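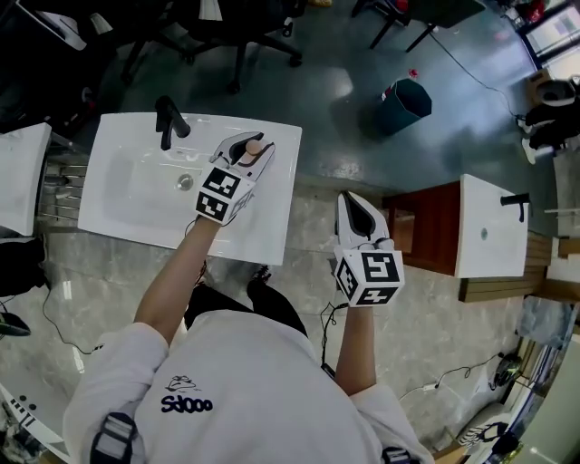
Clyde Bellamy says it is the connector until proven otherwise, and that he would stop recording on any rig that has dropped the right hand twice in one session. He also wants the word "glitch" kept out of the log. Agreed on all three.

September 2, 2026
Right-hand stream dropout, two-gripper rig, sink task

What happened

Right gripper lost its stream twice during the sink set. Left gripper was unaffected both times. Head camera kept recording straight through, so the episode files look healthy by duration and the Tirkberg checker passed them. It compares file length across devices and does not look inside. On dropout the right-hand file gets padded with the last good frame until the stream returns. The finger opening value is held as well, which is the worse part: a held value reads as a steady grip.

First dropout cleared by itself. Second did not, and I stopped the set after around 20 minutes of recording. The operator felt nothing at the handle and had no warning tone. The tone is tied to the recorder's disk state only.

What it has probably cost us

Batch on disk is 389 episodes. I ran a repeat-frame check over all of them, threshold 50 ms, and got 51 flagged. Nearly all flags are right hand. A few are left hand and short enough that I would put them down to the write buffer, but they stay flagged for now. I have not separated sink episodes from table episodes in that list. The folder names from June are no use for this, and the newer ones carry the task but not the rig.

Flagged episodes moved to quarantine, not deleted. Nothing from the batch goes to Ridgeway until the list is settled.

Things checked

Cable, right side. Swapped for the spare Jimov cable. Could not reproduce on the spare in the time I had. Put the original back and got a dropout on the first low reach with the wrist turned in. That is one reproduction, so it is a pointer and no more.

Connector at the gripper end. No visible damage. There is a small amount of side play with the plug fully seated. Left gripper has less, judged by feel.

Marker tracking. Ruled out. Pose from the cube is computed later from the head view and has no way to stop the gripper stream.

Basin glare. Raised at the bench as a possible cause. It can hurt image quality but I don't see a path from there to a lost stream. Closed.

Recorder unit. Swapped left and right ports. Fault followed the gripper and stayed off the port.

Table comparison

Same pair moved to the table work with small objects, including the pink jar with the wooden lid. The wrist stays closer to level there and the cable hangs in a loose curve under it. No dropouts in the comparison set. That fits a strain problem at the plug: at the sink the arm goes low and out, and the slack is used up. Still only one session, and I would like the same result from a different operator before writing it up as cause.
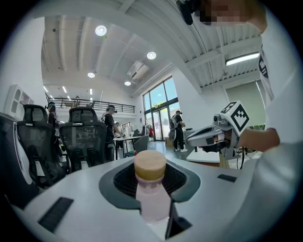 Safety note

Separate from the fault, but found while chasing it. With both cables at full reach the operator has a loop at knee height, and there is more cable across the floor by the sinks. Nobody tripped. Someone stepping back from a basin is looking at the grippers and not at the floor. Floor runs are to be moved to the wall side or taped before the next set. Loop to be clipped to the shoulder strap, with enough slack for a full low reach.

Actions

1. Original right cable tagged and bagged. Do not put it back in the spares drawer.
2. Strain relief on both grippers, printed clip first, proper clamp if the clip slips.
3. Add the repeat-frame check to the end-of-episode script, with an audible tone on fail. The Prekia branch already has most of this code.
4. Stop padding. On dropout write a gap and let the loader complain.
5. Sort the quarantine list by rig and task.
6. Repeat the sink set on the spare cable with a second operator.

Open question: does the held finger value also appear in episodes under the 50 ms threshold? Check a handful by hand against the gripper video before lowering it.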